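Kitchen Tips from the Simulator: Opening a Tall Door

Draltex runs its kitchen trials in simulation before any arm goes near a real cupboard. The work is on one skill at a time, and this page is about tall hinged doors. Most of the tips suit people in ordinary kitchens too, though they were written for those setting up their own trials with the Grekdale method.

In Grekdale, the robot learns from recorded demonstrations and is then marked on each stage of the job separately: reach, contact, pull, clear. A single pass or fail at the end hides too much.

1. Start with the fingers open
Set the gripper wide before the arm moves off. Opening it late, close to the handle, was the most common cause of a knocked door in our runs. Check the wrist view as well as the main one.

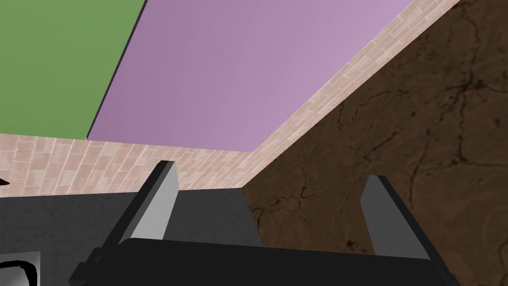
2. Go for the low end of the handle
A long bar handle gives you a choice. We compared 2 grip points, one at the middle and one near the bottom, over 135 runs. The low grip reached the pull stage more often. It also keeps the elbow down, out of the way of the door as it swings.

The same goes at home if you have a heavy door and a bad shoulder. Hold the bar low and step back with it - don't pull from the arm alone.

3. Keep the other hand out of the swing
On a two-armed robot, park the idle arm on the far side with its fingers up. Leave it there until the door has cleared. We lost 3 runs to an idle arm that drifted across.
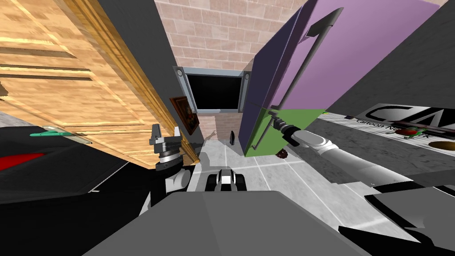

Stojanovska wrote in to say that the low grip made things worse on her own set-up, where the base sits closer to the door, and that moving the base back fixed it. We would agree with that. Grip point and base distance should be tuned together, and we only varied the first.

4. Don't clear the room
Leave the usual clutter on the worktops and floor. A policy trained in a bare kitchen did badly when we put ordinary things back.
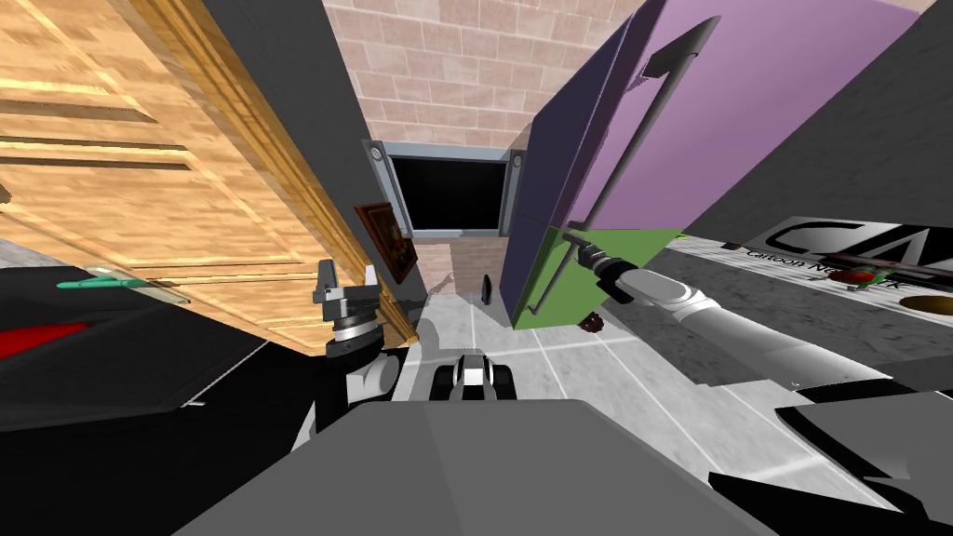
Right gripper at the lower end of the handle, left gripper pointing up.

5. Save the failed runs
Label them by stage and keep them with the rest. The next set of trials will use the Romulia kitchen, with shorter handles, and the old failures will be the first thing we compare against.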